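Lellow adds a small case to the Kurum range

Lellow has announced the Kurum 2, a compact desktop case for Mini-ITX boards. It replaces the first Kurum, which went off sale in September, and takes graphics cards that fill two slots.

The main change is cooling. The old case had room for one fan at the rear, while the new one has mounts for 4, two of them under the top panel. Processor coolers can be up to 74 mm tall. Anyone with a larger cooler will need to look at the Trillus, which is wider and costs more.
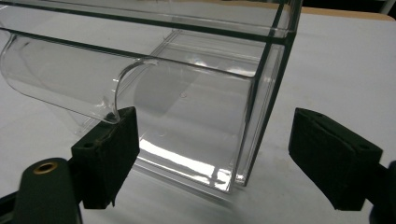
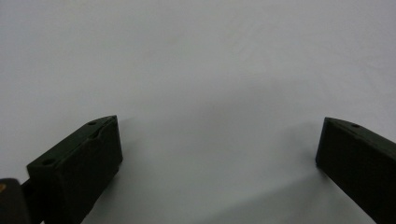 The power supply has to be the SFX type and is sold separately. Ulla Strömberg, who looks after cases at Lellow, told us a riser cable will be in the box, as buyers of the first model had to find their own.

The price is 148 euros in black or white. Bastos will be taking orders from next week. Albertina Garcia will have a full review with temperatures and noise levels in our next issue.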